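Flurnholm publishes good practice guide for robots working in shared offices

Aug 2, 2025 – Flurnholm has published a good practice guide for companies that plan to use mobile and two-armed robots in ordinary offices. The guide, called Skilideo, is free to download and covers everyday jobs such as opening cabinets, fetching binders and putting supplies away.

Most of the written rules that robot teams work from were drawn up for factory floors, where people and machines can be kept apart by fences or marked zones. Offices have carpet, shared desks, furniture of every age and people walking through at any time. Skilideo sets out what a team should check before a robot is allowed to handle furniture and stored items in that kind of room.

The guide has 2 parts. Part A deals with the room: clear floor space, the swing of doors and drawers, cables, and who may be present while the robot is moving. Part B deals with the handling itself: approach speed, grip force on soft and rigid items, and how close a hand or gripper may come to a hinge.

"Cabinet doors took us longer than any other section," said Sang-wook Gil, lead author of the guide. "A door is light, it moves by itself once it is pushed, and the hinge side is a pinch point for people and for grippers. We ask teams to write down the door swing before the first run and to stop the arm if the door does not move the way they wrote it down." 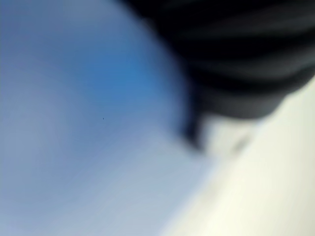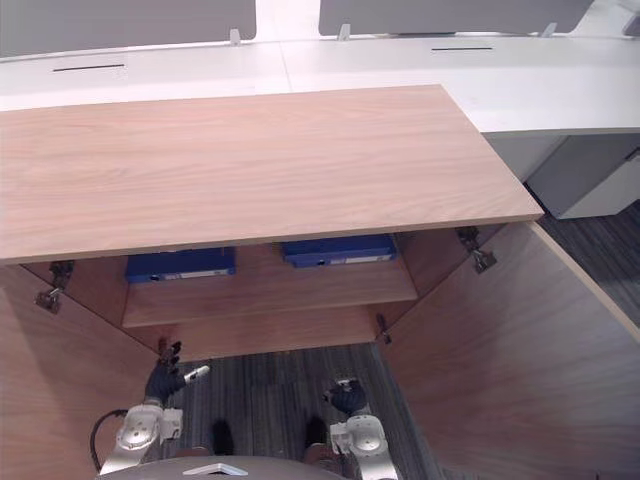

Office handling work of the kind covered by Skilideo. Second picture: a two-armed robot at an open cabinet with two blue binders on the shelf.

Part B also asks for more than one camera view. A view from the head gives the layout of the furniture, and a view from the wrist gives contact with the item. Under the guide, both views must be recorded for the whole run, including stretches where one of them is too close or too blurred to be of use alone. Reviewers are asked to look at both before a run is marked as passed.

The draft was tested by Flurnholm and by Plurkeo, an office furniture supplier, over 2,000 handling runs. A further 300 runs were set aside for review by people who had not taken part in the work. Changes made after the review include a longer pause before a door is closed and a plain-language notice to be posted at the entrance to the room.

Skilideo is voluntary and does not replace national law or existing safety standards. Companies remain responsible for their own risk assessment.

A checklist version for small teams, named Min, will follow in October. Comments on the current edition can be sent through the Flurnholm website until then – all comments will be published with a reply.

Media contact: Flurnholm press office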